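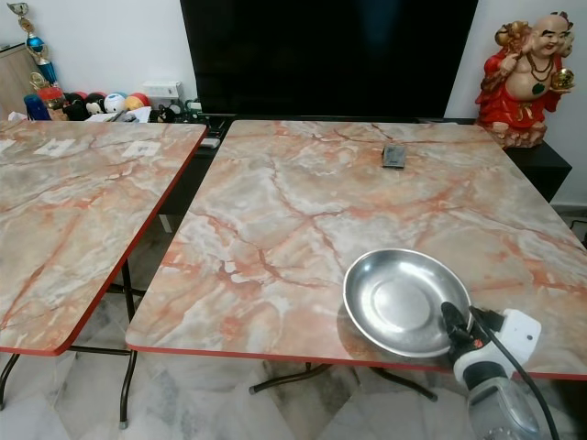

Why does a book on furnishing multipurpose rooms give a full chapter to the folding table, one reader of the first edition wrote, when a fixed bench is stiffer, flatter and easier to keep clean? The reader was correct on all three counts. The fixed bench is covered in Chapter 5. The present chapter deals with rooms in which the floor must be cleared between uses, and in which the table is therefore specified as a stored item as well as a work surface.

CHAPTER 8
Folding Tables with Laminate Tops

Figure 8.1. Two folding tables set side by side. Marble-patterned laminate tops, red edge band, legs of black tubular steel.

After studying this chapter you should be able to:
name the parts of a folding table and state the load each one carries
choose a top, an edge band and a leg frame for a given room
check a pair of tables for level and alignment
lay out a tabletop for small-object handling and sorting
write a storage and inspection schedule

8.1 Terms used in this chapter

The top is the flat panel on which work is done. It consists of a core and a face. In the tables treated here the face is a decorative laminate, a thin sheet made from resin-treated paper with a printed layer beneath a clear wear layer. The print may imitate wood, stone or textile. A marble print, as in Figure 8.1, has no effect on the strength of the top. It does affect how well small items can be seen, a point taken up in Section 8.4.

The edge band is the strip applied to the rim of the top. It closes the core against moisture and takes most of the knocks. A band in a contrasting color, such as the red in Figure 8.1, also marks the limit of the work area for a person standing at the table.

The leg frame is the folding assembly under the top. Frames are divided into end-folding types, in which each pair of legs swings inward separately, and crossing types, in which the legs form an X and move together. Crossed legs spread the load over a wider footprint at the cost of knee room.

The foot cap is the fitting at the bottom of each leg. It protects the floor, limits sliding and makes up small differences in leg length.

8.2 The worked room

The exercises in Chapters 8 through 11 refer to one room, the ground-floor workroom of the Figueiredo building. It is used for sorting and hand assembly in the morning and for meetings after 4 p.m. Tables are set up and folded away once each working day. The room has one double door, a level concrete floor with a sealed finish, and a storage bay along the rear wall.

Three table models were compared for the room. Their properties are given in Table 8.1. Students should treat the values as the basis for Exercises 1 to 4.

Table 8.1. Folding tables compared for the Figueiredo workroom
Model / Leg frame / Rated load, evenly spread / Tested folding cycles
Mirkura / crossing / 325 lb / 4,000
Tenine / end-folding / 325 lb / not stated
Trultex / crossing / 105 lb / 4,000

The rated load applies to a load spread evenly over the top. It must not be read as a point load. A carton set down on one corner of a crossing frame loads two legs heavily and may lift the opposite corner. Where no point rating is supplied, ask for one in writing before ordering.

The cycle figure refers to complete openings and closings of the leg frame under no load. At one cycle per working day, a frame tested to 4,000 cycles will outlast most laminate faces in the same service. The edge band usually fails first, followed by the foot caps. Both are replaceable on the Mirkura and Trultex models. The Tenine band is bonded at the factory and cannot be renewed on site.

8.3 Setting tables in pairs

A single folding table is often too small for sorting work, and two are placed together. The following procedure is used throughout this book.

1. Open the first table fully and engage the locks on the leg frame. Press down at each corner in turn.
2. If a corner moves, check the foot cap before checking the floor. A missing or split cap is the usual cause.
3. Open the second table next to the first, long edge to long edge. Keep hands clear of the crossing point of the legs while the frame is moving.
4. Slide the second table in by its frame. Pulling on the top loads the fixing screws sideways and loosens them over time.
5. Lay a straightedge across the joint. A step of more than 1/16 inch should be corrected at the feet.
6. Decide whether the tables are to be joined or left with a gap. A joint is suited to sheet materials. A gap keeps a bump to one table from disturbing work on the other.

Tables of the same model from different production runs may differ slightly in height. Number the undersides and keep pairs together.

8.4 The surface in use

Laminate is hard, closed and easy to wipe. It resists water, weak detergent and most office inks. It does not resist heat from a pan taken directly off a burner, and the wear layer can be scratched by unglazed ceramic or by metal with a burr on its lower edge. A polished steel dish, like the shallow round one standing on the right-hand table in Figure 8.1, may be set down on laminate without a mat if its base is smooth. It should be lifted when moved. Grit trapped under a metal base causes more scratching than the metal itself.

Visibility is the second consideration. An object is found quickly when it differs from its background in lightness or in outline. White paper on a pale gray and cream print has little difference in lightness, and its straight edges must do most of the work. The small paper squares on the left-hand table are of this kind. A dark gray item on the same print is located at once. Where many pale items are handled, choose a plain mid-tone top or lay down a dark mat.

A strongly veined print raises a further difficulty. Veins form lines and branches that compete with thin objects such as wire, thread and cable ties. Inspection of such parts should be carried out on a plain surface.

Reflection is the third consideration. A glossy face returns an image of ceiling lights, and the glare shifts as the worker moves. Place the long edge of the table at right angles to the line of the lights where the room allows. A matte face reduces glare but holds dirt in its texture and takes longer to clean.

8.5 Clearing, folding and storage

Clear the top completely before folding. Remove loose papers first, then containers, then cleaning pads. Wipe from the center toward the edges and dry the edge band, paying attention to the corners, where the band is most likely to have opened.

Turn the table on its long edge with two persons, release the locks and fold the frame. Tables are stored upright on a cart or in a rack, face to face and frame to frame, with a felt sheet between faces. The storage bay in the Figueiredo workroom takes 8 tables in this arrangement. Stacking flat is permitted for short periods only, as the lower tops may take a set.

Inspection is carried out each February. The record sheet in Appendix C has columns for locks, hinge pins, foot caps, fixing screws and edge band. A table with a lock that does not engage is withdrawn the same day and tagged at the frame.

Exercises

1. Using Table 8.1, select a model for a room in which 105 lb of boxed parts is spread evenly over each top. State the margin for each model.
2. A crossing-frame table rocks on one diagonal. List the checks you would make, in order.
3. Redraw the print in Figure 8.1 as a lightness scale of five steps, and mark the steps on which white paper would be difficult to find.
4. The Figueiredo workroom is to receive two more tables than its storage bay will hold. Propose a change to the rack, and show the path of the cart through the double door.

Section 8.6 treats leg frames in detail, beginning with the geometry of the crossing type.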